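Progress Report: Evaluation of the Zalness Two-Arm Kit
Prepared for the Srisuk Fund by Tassanee Ruangrit, Kundonton Workshop

The grant supports a review of the Zalness kit as a possible purchase for small repair shops. Work during this period centered on handling closed tool boxes, the second of the 2 task groups agreed with the Fund. Setup of both arms was completed in September, and 198 trials have been logged against a planned 1,000.
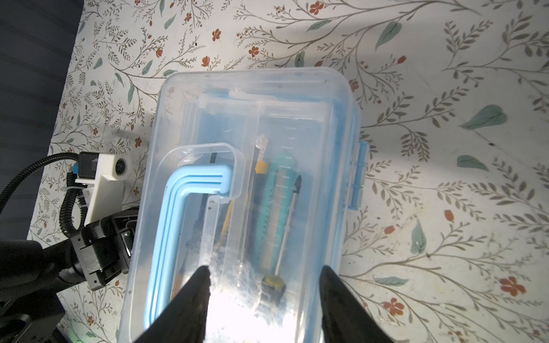 Page last changed: September, 4:15 p.m.

The box used for this task group has a clear lid, a light blue handle and a latch clip on its side. Utility knives and a screwdriver are stored inside. Clear plastic is a demanding material for the wrist cameras, and glare on the lid remains the main open issue. Lakier, the kit's supplier, has been asked for advice on exposure settings and has promised a written reply.

The gripper fingers supplied with the kit have been kept for all trials so that results reflect the product as sold. One cable on the left arm was replaced under warranty. Spending is within the approved budget, and no change to the grant terms is requested.

In the next period the workshop will repeat the latch trials under softer lighting and begin the handle lifts. Each session is limited to 90 minutes. The full trial log is available to the Fund on request.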